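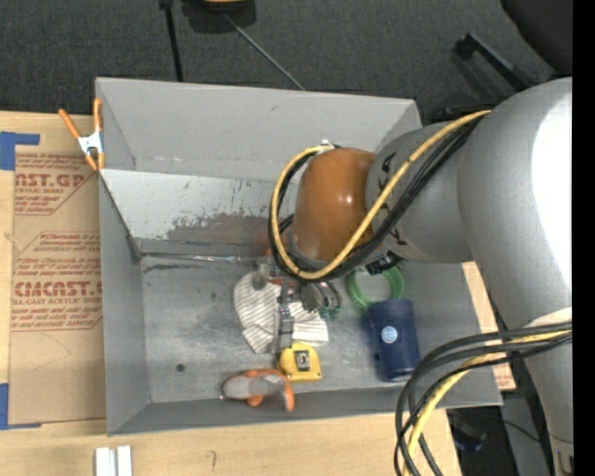 Usure de la finition sur le plan incliné d'un bac en tôle : reprendre ou laisser ?

Forum Atelier et rangement > Mobilier métallique > Entretien

Maribel Grajales
Bonjour,
J'ai un bac en tôle grise, ouvert sur le dessus, posé sur un plateau en bois clair. Paroi arrière haute, façade basse, et un plan incliné qui descend de l'arrière vers le fond. Il reçoit en vrac les petites choses de l'établi : mètre ruban, outils à main, chiffons. Référence Drodholm sur la facture, achat d'occasion, pas de notice.
Le bas du plan incliné présente une zone sombre, raclée, où la finition est partie en traînées irrégulières. Le fond est rayé et brille de façon inégale. Il y a aussi un petit point rond et foncé vers l'avant gauche, je ne sais pas si c'est un trou, une tête de rivet ou une piqûre.
Trois points à éclaircir :
- faut-il reprendre la zone usée, et avec quel produit ;
- le fond doit-il être traité en même temps ou peut-il rester tel quel ;
- un tapis au fond est-il utile si l'on y laisse des chiffons en coton.
Local non chauffé, hygrométrie variable en mars. Dimension utile pour le calcul de surface : le plan incliné fait 58 cm de large.
Merci d'avance.

Somkiat Yensuk
Bonjour,
La localisation de l'usure est classique pour cette forme de bac. Tout ce que l'on dépose contre la paroi arrière glisse et s'arrête au raccord entre le plan et le fond. Un mètre ruban à boîtier anguleux ou un outil à embout métallique suffit à entamer une peinture poudre au bout de quelques années.
Avant de choisir un produit, il faut identifier ce qui apparaît sous la peinture. Dégraisser la zone à l'alcool, essuyer, puis passer un aimant et regarder la teinte à la lumière rasante.
Si le métal est gris mat, légèrement moucheté, et que l'aimant tient : tôle galvanisée. Le zinc protège encore, la reprise est facultative. Si le métal est sombre et uniforme, avec un début de voile brun au chiffon humide : acier nu, à reprendre sans attendre. Si l'aimant ne tient pas : aluminium ou inox selon la nuance, pas de risque de rouille rouge dans un local ordinaire.
Pour l'acier nu, procédure :
Poncer au grain 200 en débordant de deux centimètres sur la peinture saine, de façon à amincir le bord. Dépoussiérer, dégraisser une seconde fois. Appliquer un primaire antirouille en deux passes fines. Respecter le temps de séchage indiqué sur le pot, puis finir avec une laque polyuréthane bicomposant. Une laque acrylique en bombe est plus simple à poser mais elle marquera vite à cet endroit.
Sur galva, ne pas utiliser de primaire glycéro, l'adhérence est mauvaise. Prendre un primaire d'accrochage pour métaux non ferreux.
Pour le point rond, le tester à la pointe à tracer. Une piqûre s'effrite, un rivet résiste, un trou d'évacuation traverse. S'il s'agit d'un trou, ne pas le boucher.
Concernant le fond : des rayures superficielles ne justifient pas une reprise complète. Une couche de cire microcristalline deux fois par an suffit si le bac reste au sec.

Atex
la bombe tient très bien, j'ai fait le mien comme ça, ponçage vite fait et deux couches. Ca se raye mais on en remet. Par contre le tapis oui, sinon ça fait un bruit pas possible quand on jette un outil dedans

Garcia
Complément sur le tapis et les chiffons.
Un tapis caoutchouc plein, posé sans ventilation, retient l'eau entre la tôle et la sous-face. Dans un local non chauffé, c'est défavorable. Préférer un revêtement à mailles ouvertes, type fond de tiroir ajouré, en le remontant sur le tiers inférieur du plan incliné. L'impact est absorbé à l'endroit où la finition souffre le plus. Lidenex en vend au mètre, à couper au cutter, mais n'importe quel équivalent convient.
Les chiffons en boule sont à sortir du bac. Un coton froissé garde l'humidité et les résidus de solvant au contact du métal. S'ils ont servi avec de l'huile de lin, les étendre à plat dehors ou les mettre dans un récipient métallique fermé rempli d'eau : risque d'auto-échauffement.

Maribel Grajales
Test fait : l'aimant tient, teinte sombre, léger voile brun au chiffon. Je pars donc sur ponçage et primaire pour le plan incliné, et cire pour le fond. Le point rond ne s'effrite pas et ne traverse pas, je le laisse.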